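Ticket 2808 – Pendant lights, long room at Plostwood
Opened by: Selina Trummer
Status: waiting on part

Hello Kamrul, and thank you for coming back to me so quickly! One of the round dome pendants has started to flicker again, mostly late in the afternoon. I swapped the bulb, then swapped it back, and it made no difference at all.

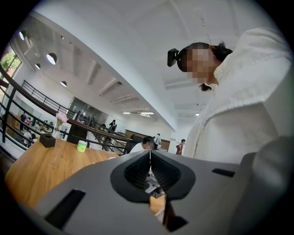
The fluorescent panels farther in behave perfectly, so I doubt it's the whole circuit – but you know these things far better than I do.

Reply from Kamrul Amarasinghe: Thanks, Selina, that helps a lot. It sounds like a tired lamp holder to me. I've ordered two from Tikstead, and please leave that pendant off until I've fitted one.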